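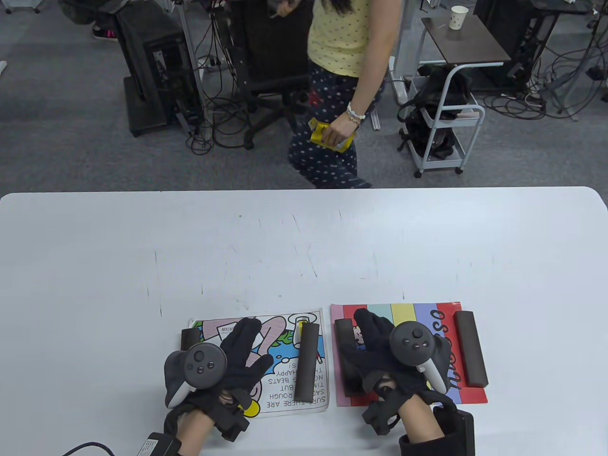
Shabnam Durrani has been designing paper card games for Moren for two years, and she would like me to believe a colour wheel can get grown adults talking to each other. I told her I had my doubts.

"Everyone does," she said. "Then they argue about whose turn it is."

The kit, priced at $79, is mostly printed card: cartoon sheets, striped cards and a disc in coloured sectors. I asked what a buyer gets that a kid with a pack of markers couldn't turn out in an afternoon. She took a while to answer.

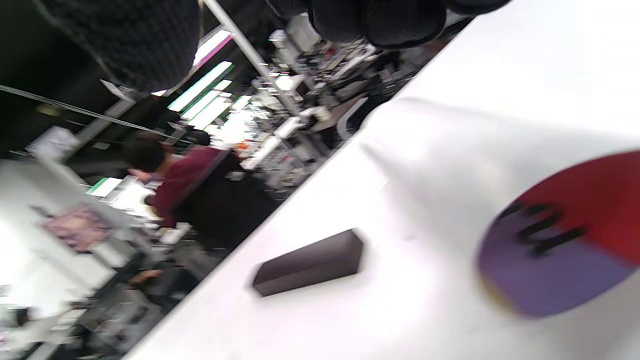 "The drawings," she said finally. "And the rules. We threw out 23 versions of the rules."

That struck me as a lot of rules for a disc and some cards. Her colleague Asif Janjua, who does the artwork, was less defensive. He favours cheerful slogans in black capitals, and admits they aren't to everyone's taste.

"My brother says they belong on a tea towel," he said. "He's probably right."

Durrani says 70 households tried the game before October. How many still play it? "We didn't ask," she said. I'd have asked.

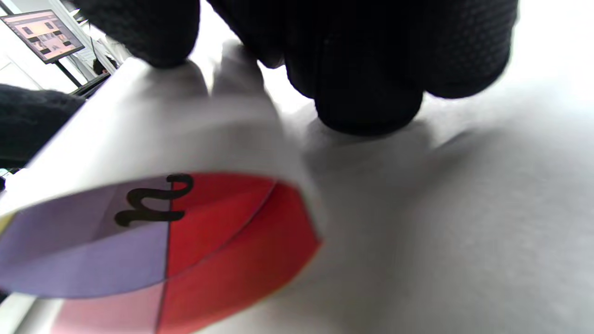 Red and lavender sectors on the coloured disc.

Janjua wants the next set to be cheaper. Durrani wants thicker card.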